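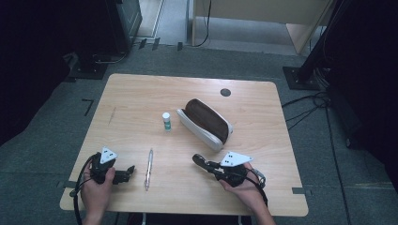

A pencil case, glue stick and pen on a table.

December
By Maxence Aubert, Press Office, Garkside Institute of Animal Nutrition

Evening calcium feeding linked to stronger eggshells in older laying hens

The Garkside Institute of Animal Nutrition has published the first results of the Pralen study, which looked at whether the time of day at which laying hens receive their calcium has an effect on the strength of their eggshells. The study found that older hens given most of their coarse limestone in the late afternoon laid eggs with stronger shells than hens given the same daily amount in the morning.

The work was carried out at the Institute's poultry unit at Wirkton and followed 232 brown laying hens over 119 days. All of the birds were in the later part of their laying period, when shells tend to become thinner and more eggs are lost to cracks before they reach the packing station.

A hen forms most of the shell of an egg during the hours of darkness, when she is not eating. The calcium for the shell comes partly from food still held in the gut and partly from the bird's own bones. Coarse limestone dissolves slowly, and it has long been common practice to include some of it in layer feed. Less attention has been given to the hour at which it is offered, particularly on farms where feed is delivered on a fixed timetable set up when the flock was young.

In the Pralen study the hens were divided into two groups, matched for age and body weight. Both groups received the same basic ration and the same total amount of calcium each day. One group was given its coarse limestone with the first feed of the morning. The other received it with the last feed, which was put out well before the lights were dimmed. Water was available at all times, and lighting hours were the same for both groups throughout.

Eggs were collected daily and a sample from each group was tested for shell thickness and breaking strength. Staff also recorded feed intake, body weight and the number of cracked eggs. Shells from the late-fed group were stronger on average, and the difference became clearer as the trial went on. The number of eggs laid did not differ between the groups, and neither did total feed intake.

Dr Kaisu Miettinen, who led the study, said: "Farmers often ask us what they can add to the feed when shell quality begins to drop. Our results suggest that it is also worth looking at the clock. The birds in both groups ate the same things in the same amounts, and a change in timing was enough to give us a difference we could measure.

"We would be careful about applying this to every flock. These were birds of one breed, kept in one building, and we would like to see the work repeated with younger hens and in free-range systems, where birds choose for themselves when to come in and eat."

The late-fed hens were quick to learn the new routine. Most of the limestone offered in the last feed had been taken within 25 minutes. The researchers noted that some birds picked out the coarse pieces first and left the finer meal until later - a pattern that was seen much less often in the morning group.

The study did not include direct measurement of bone strength. It is possible that hens with more calcium in the gut overnight draw less on their skeletons, but the present results cannot confirm this. Bone health in older layers will be the main subject of the next stage of the project, which is expected to start once the unit has been restocked.

The limestone used in the trial was supplied by Saarela, a producer of mineral feeds, at no charge to the Institute. The company had no part in the design of the study, in the analysis of the results or in the decision to publish them. All procedures were approved in advance by the Institute's animal welfare and ethics body.

A short guide for producers, setting out the feeding times and the particle size used at Wirkton, is being prepared and will be sent free of charge on request. Producers who are thinking of changing the timing of their feeds are advised to speak to their nutritionist or veterinary surgeon first - especially where a flock is already showing signs of leg weakness.

Notes to editors

The Garkside Institute of Animal Nutrition carries out research on the feeding and digestion of farm livestock, including poultry, pigs and dairy cattle.

Dr Miettinen is available for interview. Requests should be made to Maxence Aubert at the Press Office. Visits to the poultry unit can be arranged only with prior notice, and visitors must not have been in contact with other poultry in the days before they attend.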